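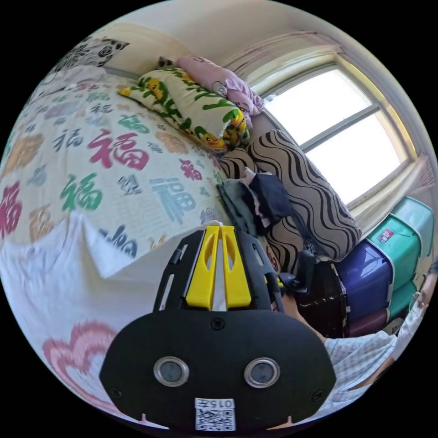 Clothes pile on the edge of the bed, gripper lined up and ready for the next go.

So you've joined a robotics club and they've sent you home with a hand-held gripper and a list of chores to record. Same here! I've been doing this for the Flandell club since May, and my first batch was so bad that most of it got binned. What follows is how I do the clothes-on-the-bed task now, which goes a lot more smoothly.

Before you start

Charge everything the night before and wipe both lenses with a soft cloth. Check that the number on your gripper's label matches the one on your sign-out sheet. Ours is 015, and I wrote a whole evening's work down under the wrong number once (sorry, Jurkell team, that was your gripper).

Pick a time of day when the light stays put. I go for 10 in the morning. A bright window is fine as long as the clothes aren't lost in the glare, so do a quick test clip and look at it on a big screen before you carry on.

Setting up the bed

Leave your normal bedding on. I used to strip mine back to a plain sheet, but the Kallinov build, the one we're training this year, needs busy backgrounds as well, and my bedspread with 福 all over it in every colour going is about as busy as they come. Pillows can stay too.

Put a small pile of folded clothes near the edge, where you can get to it without leaning. Dark things show up nicely on a pale cover.

Doing a take

1. Stand with the gripper held back from the bed and the fingers pointing towards the pile. Start recording and keep still for a slow breath.

2. Move in at a steady pace. Slower than feels natural! My early ones look as though I'm swatting a fly.

3. Open the fingers, bring them in low and close them on one folded edge. Go for the top item only. If you grab two, put them down and start the take again.

4. Lift, move it to your chosen spot, lower it until it's resting on something, then let go. Dropping from a height makes the fold flop open.

5. Back away the same way you came in, then stop recording.

Keep your free hand away from the clothes the whole time. It's so tempting to straighten a sleeve, and that spoils the take.

How many to do

Our sheet asks for 25 good takes per task. I split mine over 2 sessions, because my wrist starts to grumble and the moves get sloppy. Shuffle the pile between takes and upload within 24 hours, while you still remember which ones went wrong. Notes like "grabbed two, redo" go in the comments column.

Comments (3)

noonan_club_lurker
Really handy, thanks. Do you refold between takes or just leave it as it lands?

Reply from author
Refold if it's come undone, otherwise I just turn it round a bit and go again.

wobblywrist
Tip for anyone struggling with step 4, rest your elbow against your side. Made a huge difference for me.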